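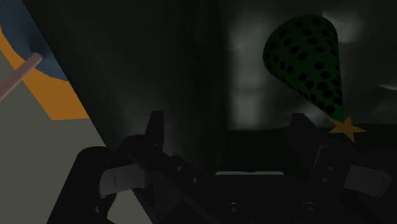

So my Givgate label printer has started shifting everything it prints to the left, and I'm at the end of my rope with it! I sell seed packets from my kitchen (tomatoes mostly, a few peppers) and I need 900 labels ready before the February orders go out. The first few come out fine, then each one creeps over a little more until the variety name is half gone. My label art is super simple, a black-dotted green cone with a star at its tip on a dark background, so I can't believe the design is the problem. Same file printed great all last year.

What I've tried so far:
Turned it off and on, obviously.
Ran the calibration from the front button. It feeds three blanks and the light goes steady.
Swapped the roll for a fresh one.
Uninstalled the driver and put it back.
Cleaned the roller with the little wipes that came in the box.

Printer is on USB, laptop is a few years old, labels are the 2,000 count rolls from Derholm. Any ideas??

Update, 6 January 2020
Duygu Dursun from support wrote back and asked me to print the built-in test page 20 times in a row with the cable unplugged. Did that and it drifts there too, so the laptop is off the hook. She also wanted to know if the roll guides click when I close them. One does. The other one just sort of slides, and I never noticed (I thought they were supposed to feel different, don't ask me why).

Later, same ticket
OK, I took the guide out like she said, four tiny screws, and there was a wad of old label backing jammed under the spring. Sticky and gross. Got it out with tweezers and a bit of rubbing alcohol, let it dry while I ate lunch, put it all back. The guide clicks now! Ran 30 labels and the last one lines up with the first, or close enough that I can't tell by eye.

One more thing while I have you. The top edge is printing a bit lighter than the rest. Miłosz Czarnecka on the Toom forum says to bump the darkness up two notches and slow the speed down one, but I don't want to cook the print head. Is that safe on this model? I'm leaving the ticket open until I hear back. Going to run the Sungold batch tonight on the normal settings.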